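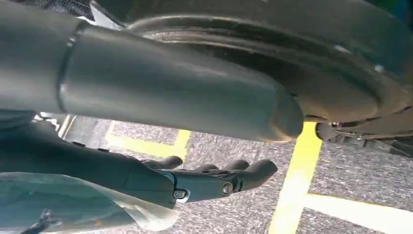
It had better not ring during church, a voice said from the back row, and that was the first thing anybody in Zadside had to say about the most expensive piece of art we had ever been given. The two artists had driven over from Stuvton with a slide projector and a box of lemon cookies, and they had just finished explaining that they meant to put a telephone on a post in the middle of the square, and that it would ring at odd times, day and evening, all through December, and that whoever happened to be walking by could pick it up. On the other end would be one of us, at home, in our slippers if we liked, and we would have 60 seconds to say something or sing something, and then the line would go quiet.

The taller artist wrote down "church" on her pad and said they would see to it. She had very nice handwriting, I could see it from where I sat. Then the same voice asked what the thing was called, and she said it was called Pan, and a good many people looked at the cookies.

I should say that I had not gone to the meeting for the art. I had gone for the heat. My furnace was being difficult that fall, and the library basement is kept at a temperature my mother would have called sinful, so that month I attended a talk on bats, two evenings of tax help and the telephone meeting, and I enjoyed them all more than I expected to. But I have always been a person who signs things when a clipboard comes around. So I signed. I put down my number and, where it asked for "times available," I wrote "mostly."

The money came from Undico, the people who make the brackets, out past the rail yard. They gave 3000 dollars, and there was some feeling in town that for that kind of money you could have had a new bench and a decent tree to go with it. I had some of that feeling myself. My late husband worked at Undico for most of his life, on the night side, and in all those years the only thing I ever knew them to give away was a ham. He would have had a lot to say about the telephone. He would have said it while drying a plate, going around and around the same plate until I took it away from him.

So the post went up at the end of November, across from the bakery, with a little tin hood to keep the snow off, and the phone itself was an old-fashioned green one with a cord. They had found it in a shop in Stuvton and put new insides in it. My grandson told me all about the insides and I nodded. The way it worked on our end was that our own phones would ring first, and a recorded voice would say "Pan is ready for you," and then you pressed a button and waited, and you would hear the green phone ringing away out there in the cold, and either somebody picked up or nobody did.

Mostly, the first week, they didn't. I had chosen a song. It was one my mother used to sing when she was ironing, about a boy who goes to sea and forgets his hat, and I had practiced it in the bathroom, where I sound best, until I had it down to the right length without rushing the hat. And then I stood in my kitchen three evenings in a row, listening to the thing ring and ring, and I can't tell you how foolish you feel all dressed up in a song with no place to go. I could picture the square perfectly well. I have lived here all my life. I knew just who was walking past with their collars up, pretending they hadn't heard.

The fourth time, a child picked up, and said "Hello who is this," all in one word, and I was so surprised that I said, "It's nobody, dear, it's the art," and then I forgot the song completely and told her to put her mittens on. We discussed mittens until the line cut out. She had lost one but it was not her fault.

I was ashamed of that for a whole day, and then I ran into the shorter artist in the bakery, choosing between rolls with tremendous care, and I confessed it to him. I said I was sorry, I had been given a minute of art and spent it on mittens. He thought it over for quite a while. He said he had come in that morning ready to take the whole thing down, that he had been lying awake in the motel thinking they had made a machine for being ignored. Then he asked me if she ever found the mitten. I said I didn't know, we got cut off, and he bought both rolls and seemed happier. I don't know that I had helped. He may just have been hungry.

Well, after that it began to catch on, the way things do here, which is slowly and then with arguments. The high school boys took to hanging around the post after practice and snatching it up on the first ring, and somebody read them the whole recipe for sauerkraut, and they wanted to know what came next, so they had to come back. The bakery moved its one outdoor chair over. A man I won't describe too closely, seeing as he still plows my street, recited a poem of his own about his dog, and the woman who picked up had known the dog. She stood in the square and cried, and then she went in and bought a coffee cake and had it sent over to him, or anyway she left it on the hood of his truck, and you can imagine what the crows did.

There were complaints too, of course. It did ring during church, once. One of the letters to the paper said that 2000 people live in this town and not one of them had asked for this, and I thought that was true enough, but then I tried to think of what we had asked for, over the years, and all I could come up with was the stop sign.

My own turn came up again on a Sunday, at 8 in the evening, with the snow coming down in those big wet pieces that look as if someone were tearing up a letter. I nearly let it go by. I had a pot of beans on, and my knee was bad, and I didn't think there'd be a soul out. But I pressed the button, and it rang a long time, long enough that I had started stirring the beans again with the phone tucked under my chin, and then there was a click and somebody was there.

They didn't speak. I could hear them breathing, a grown person, a little out of breath from crossing the square, I supposed, or maybe from making up their mind. I could hear the snow, too, if you will let me say that. It was the sound of everything else not making any noise.

So I sang. I sang about the boy and his hat, and my voice wobbled at the beginning and then it didn't, and I will tell you it was not as good as the bathroom. I had my wooden spoon in my hand the whole time. And when I got to the second part, where his mother stands at the gate and holds up the hat for him to see, the person on the other end started humming along underneath me, very low. They didn't have the words. They had the tune, though — all of it, even the funny turn before the last line that my mother put in herself, or that I had always believed she put in herself.

I wanted to stop and ask. Where did you get that? Who sang it to you, and what was she doing, was she ironing? But I would have had to quit singing to do it, and I could feel the minute running out the way you feel a bathtub running out, and I kept on. We got to the end together, or almost. I think I had a word left to go. Then there was the hum on the wire and the recorded voice thanked me for being part of Pan.

I turned off the beans and put my coat on over my apron. I live four blocks from the square, and with my knee that is no small thing in the snow, and I talked to myself the whole way, I said, they'll have gone, you old goose, they'll be home by now with their boots off. And they had gone. The green phone was hung up on its hook with the cord tucked in neatly, and there was one set of footprints that came up to it and stood a while, shifting around, and went off again toward the river side of town, and they were already filling in.

I stood under the tin hood to get my breath. I thought about following the prints and I did follow them, as far as the hardware store, where they got mixed in with some others, and a dog's. The lights were on in a lot of houses down that way. I looked at each of them as I might look at a row of cups I was trying to match to a saucer. Then I was cold, and I turned around.

I was most of the way back across the square when it started to ring. I looked around for the boys, but it was a school night, and the bakery was dark, and there was really only me. I have never liked to keep a person waiting. I got my glove off with my teeth and picked it up, and I said hello, and a man's voice, very nervous, asked me if I was ready, and then told me it was only the multiplication tables, he hadn't been able to think of anything else, would that be all right.

I told him that would be fine, and to start with the sevens if he could, I had always had trouble with the sevens.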